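Ticket 1233
Site: Etstead, laundry and folding room
Category: Furniture / general annoyance
Status: Open (again)

Reported problem
Clean shirts are coming off the folding table with bits on them. Pale bits, crumb-sized, showing up beautifully on anything navy. Tumulcombe returned one bag last month with a note saying "toast?", which we have chosen to treat as a question.

Log

09:10 Checked the dryer filter. Cleaned it anyway. It produced enough fluff to stuff a cushion, so the filter was duly blamed and ticket 635 was closed with some ceremony.

11:40 Bits are back. Ticket 635 reopened, then merged into this one.

13:05 Swapped to the Tagle cloths, which promise a lint-free finish. Wiped the table twice. Found the cloths leave a little something of their own. Cloths moved to the shelf for things we don't talk about.

14:20 Asked whether anyone eats lunch at the folding table. Everyone was shocked at the suggestion. Stilomthorpe say they had the same complaint under ticket 286 and fixed it by buying a biscuit tin with a lid.

15:30 Looked at the table with a checked shirt still bunched up on it, blue, white and black. Pale specks dotted over the brown wood, some of them a fair way from the shirt. Crumbs or lint, I wouldn't swear to either.

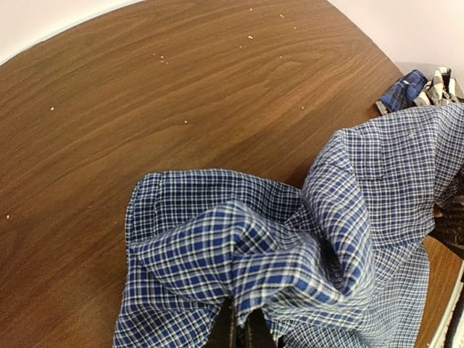 Next steps
1. Brush the table down before each load, with the grain, and into a dustpan. The floor doesn't count.
2. Shake shirts out by the sink before folding.
3. Lunch goes in the kitchen, including lunch that is "only a cracker".
4. Leave the ticket open until Tumulcombe go a fortnight without sending a note.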